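Moving a small stash off an exchange before it drops my coin, what would you do?
Posted in Wallets & Transfers, 2019-02-09

Hi all! I have 3,000 Tranulau sitting on Gasano, bought in bits since October, and I got the email saying they're dropping the pair. Withdrawals stay open for 44 more days. I've never moved coins anywhere in my life and I'm kind of excited to finally learn how it works — but also a little scared of typing something wrong and losing the lot.

Two things I can't figure out. Gasano shows a withdrawal fee of 7 Tranulau no matter how much you send, so is it silly to do a small test first? And the wallet I downloaded (Genivura, desktop version) gives me an address plus a "memo" that it says is optional. Do I fill that in or leave it blank? Thanks so much, this place has been a huge help already.

harborlight_ts

pellucid_owl
Great time to learn this, and you have plenty of days left, so no rushing! Do the test. Yes, you pay the fee twice, but you get to watch the whole thing work once with an amount you won't cry over, and after that the big one is almost fun.

The order I'd go in:
Write down the recovery words from Genivura on paper. Then wipe the wallet from your computer and restore it from those words before there's a single coin in it. People skip this step and I wish they wouldn't.
Copy and paste the address, then compare the first six and last six characters by eye.
Send 20 or so. Wait until Genivura shows it as confirmed, not pending.
Send the rest to the same address.

On the memo: when you're sending to your own wallet, leave it blank. The memo matters going the other way. Exchanges put everybody's deposits into one big address and use the memo to work out whose coins they are, so if you ever send from Genivura back to an exchange, you need the exact one they show you. I forgot it once with 1,142 coins and support took over a month to find them. I did get them back, and I've been a memo fanatic ever since!

One more thing — download your trade history from Gasano while the pair is still listed. You'll want it at tax time.

mudlark77
just sell it and buy it back somewhere else, way easier

quillfeather
Selling and buying back can mean a taxable sale, depending on where you live, plus two trading fees, so I'd go with the transfer. I love Genivura for this, by the way. Everything pellucid_owl wrote matches what I did with mine, except I'd also turn on the withdrawal address list in Gasano first. Newly added addresses get locked for a day, so add yours tonight and it'll be ready when you are.

If you'd like a second place to trade later on, Ďurica still lists Tranulau and their deposit page shows the memo in big letters right beside the address. Have fun with it, the first confirmed transfer is a really good feeling!

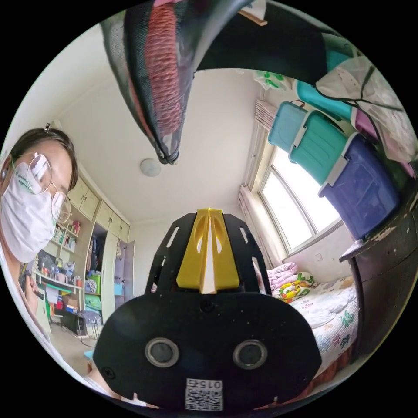 harborlight_ts
Restored the wallet from paper and the words worked on the first try! The address goes on the list tonight, and I'll send the 20 once the lock is off. One last thing, does Gasano take the fee out of the amount I type in, or on top of it?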